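3 min read

4. Soft goods: shared holds

4.1 Before both arms touch one bag, I set the force limit on each – never just one.
4.2 Keep hanging cables clear of the bag and the strap.

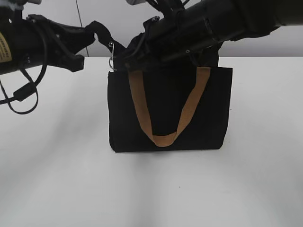 Senga Yule would put a pause between the first grip and the second, and she wants it in the September revision.

4.3 Fine by me! I use 710 ms.

CAUTION: Don't pull on a strap while the other gripper has the rim.

4.4 With one arm on the job, park the other out of reach first.

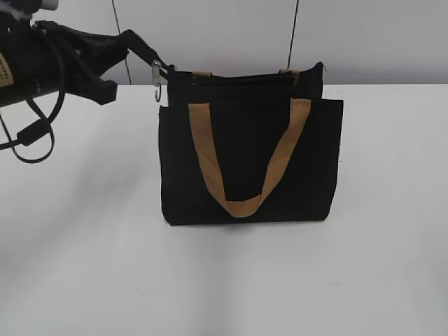
Photo: Vorkus / Ó Dálaigh

4.5 Log the hold under code 84, then go on to section 5.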